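Greldale High Street flower stalls: progress to the end of May
To: Montserrat Marín, Histon Fund

We have spent 2000 of the 3882 granted, nearly all of it on pitch fees and the printed vouchers. Four stalls are trading. The Friday market is busier than it was, though I would not credit the vouchers for that yet – the Pondine road reopened the same week. 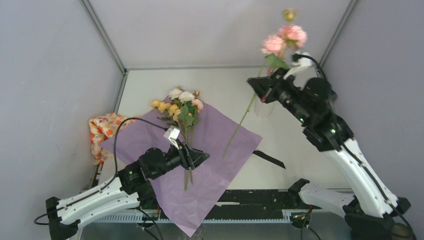
Voucher returns are poor. Only 17 came back, most of them from the Aguirre stall, where the regulars would have bought roses anyway. The plan assumed new customers, and I see little sign of them.

I would hold off on the second print run. The remaining money could cover pitch fees through the summer, and we would at least learn whether the stalls can last without a discount.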